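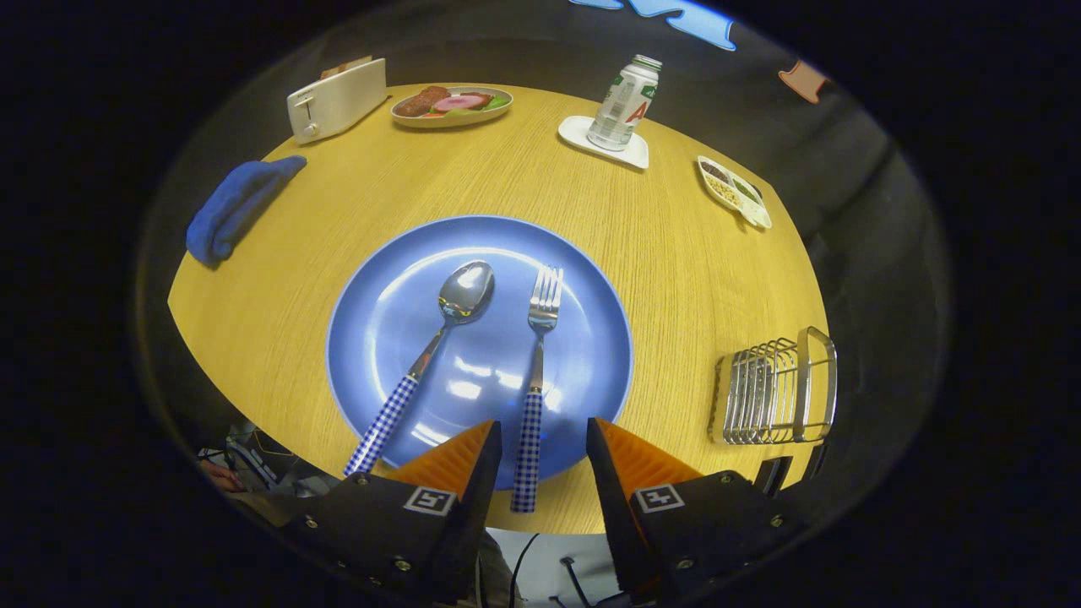
Fewer plates, one table

Posted in January by Ramiro Ortuño
11 comments | 6 shares

I have been eating breakfast at the same round table for a while now, and over the winter I finally sorted out what goes on it. This post is about plates and forks. If you came for the shelving project, that one is still waiting on brackets.

The table came first. I bought it secondhand from Eusebio Urquijo when he moved out of his place in Civanmont and into a smaller apartment with a counter and two stools. It's light oak with a fine straight grain, and it's round, which I didn't want at first. I had a rectangular table before that and it sat against the wall with one long side wasted. Mail piled up there. A round table can't really go against a wall, so it sits out in the room and there's no back edge for things to collect on.

I paid too much for it, probably. Eusebio says I didn't. We have stopped discussing it.

The dishes

When I moved in I had dishes from three different households. Some were my mother's, some were from a roommate who never came back for them, and the rest were bought one at a time when something broke. They didn't stack. Every time I wanted a dinner plate I had to lift four bowls and a platter out of the way. I did this for years without thinking about it.

So in the fall I took everything out of the cupboard and put it on the floor. I kept what I had used in the past month and boxed the rest. The box went in the hall closet, and after a couple of months I had gone back to it for a gravy boat and nothing else. The gravy boat is back in the cupboard. The rest went to the thrift store on my way to work.

What stayed in daily use is the big blue plate, the oval white one, a few bowls and some mugs. The blue plate has a slightly raised rim in a lighter blue, and it's large enough for a full dinner. It's glossy and shows the ceiling lights when it's clean. It also shows every streak when it isn't rinsed well, and that is my one complaint about it. I dry it by hand now.

The oval white plate is for serving. Mostly it holds the cold stuff at breakfast: ham, some kind of greens, whatever sausage is left over. I used to put things out in their packages, and then half the table was plastic wrap. One plate in the middle is easier. You carry it out, you carry it back, and if anything is left you cover the whole thing and put it in the fridge.

The forks with the checked handles

People ask about these more than anything else in the apartment. The fork and spoon have blue-and-white gingham handles. I found them at Gudport, the housewares place near the bus station, in a bin by the register. I wasn't looking for flatware. My old set was down to mostly teaspoons.

I had doubts about the pattern. It looks like something you'd take on a picnic, and I expected to get tired of it. I haven't yet. The blue goes well enough with the plate, though I bought them months apart and wasn't trying to match anything. The metal part is stainless steel and the fork has four tines, so apart from the handle it's an ordinary fork.

A few notes for anyone thinking of buying patterned flatware:

Wash it by hand, at least the first few times, until you know how the handle holds up. I still do.

Don't leave it standing in a sink of water overnight. I did this with a different set years ago and the handles came loose.

Check the weight. Some of the ones in the bin were heavy at the handle end and slid off the plate when I tried them on the store shelf. The ones I bought stay put.

Buy a spare spoon. Spoons go missing faster than anything.

How I set it

I don't put the fork on one side and the knife on the other unless there are guests. For breakfast I lay the spoon and fork together on the plate, with the handles hanging over the near edge, and carry the whole thing to the table in one trip. The spoon goes on the left and the fork on the right. My sister says that's backward. It may be, but I'm the one eating.

The toaster stays on the table, on the far side from where I sit. It's a white two-slot model with a lever and a knob, nothing special about it. For a long time I kept it on the kitchen counter and walked back and forth for each slice. Now I make the second round while I'm eating the first. The cord situation needs some care, so if you do this, run the cord on the side of the table where people don't walk, and unplug it when you're done. I also wipe the crumbs right away or they end up in the grain.

About cleaning the table itself: damp cloth, then dry cloth. I used a spray cleaner from Joshi for a while and it left a dull patch that took several coats of oil to even out. The oil I use now is from Hotik and it smells strongly for a day, so I do it before a weekend away. Twice a year has been enough. I don't use placemats. I tried some, but flat cloth on a round table never looks straight to me, and they were one more thing to wash.

What I'd still like to change

The mugs. I have too many and I use 2 of them. I know which ones should go and I keep not doing it.

I'd also like a second oval plate, a smaller one, for days when it's only me and a slice of ham looks silly in the middle of all that white. I haven't seen one I like. If you have, leave a comment, but please not the kind with a gold line around it, as I use the microwave a lot.

And the light. The overhead lights are bright on the table and the rest of the room stays dark, which is fine for eating but not so good for reading afterward. I have a floor lamp in mind. Eusebio has one he isn't using, and this time I'm going to ask the price before I say I like it.

Filed under: Home, Kitchen
11 comments

Contact | Copyright Ramiro Ortuño | Back to top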